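Search articles Go

Isano bench cell (equipment planning)

The Isano bench cell is a small automation station planned by the Galanis workshop in Trasville. 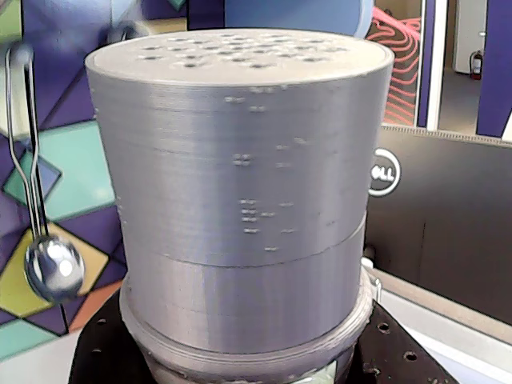 Sorcha Daly remarked that the purchase price of a robot is the easy part of the budget, and that the mounting parts and the hours of adjustment are usually forgotten. Her remark is often repeated in the later planning papers of the workshop.

The first budget was approved in March and had a total of 1762 euros for fixtures and small parts. From this sum, 352 euros were reserved for printing filament. Printed housings were preferred at the planning stage, as a changed part could be made again in the workshop. A perforated mounting plate was listed as a separate item. The supplier Rodik offered a delivery time of 15 days for ordered parts.

The plan was revised on 23 June 2021. The revision added a reserve of some 20 percent for spare parts and moved the cost of training to a different account. The purchase of a second cell was postponed until the maintenance costs of the first one are known.

See also: Equipment reserve; Workshop budget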